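Rules for working near robot arms

A robot arm follows its program. It does not know that a hand is in the way unless a sensor tells it so. For this reason, every place that uses robot arms has safety rules, and the rules are written down.

The first rule is about space. The area an arm can reach is called its working area. People stay out of it while the power is on. Two arms that share one table also need a rule about each other: each program must say which arm moves first.

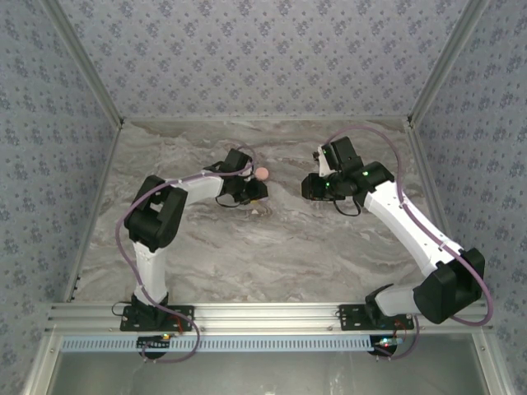 The second rule is about stopping. Every robot needs a stop button that a person can reach quickly. At the Detbridge workshop the button is tested at 8 each morning, before any other job. If the test fails, the robots stay off.

The third rule is about checks. Cables bend each time an arm moves, and bending wears them out. Taner Yurt, who looks after the arms at Detbridge, inspects the cables after every 1,000 moves and writes the result in a logbook. Worn cables are changed with the power off.

Words to know
Gripper: the part that holds things.
Sensor: a part that measures or detects something.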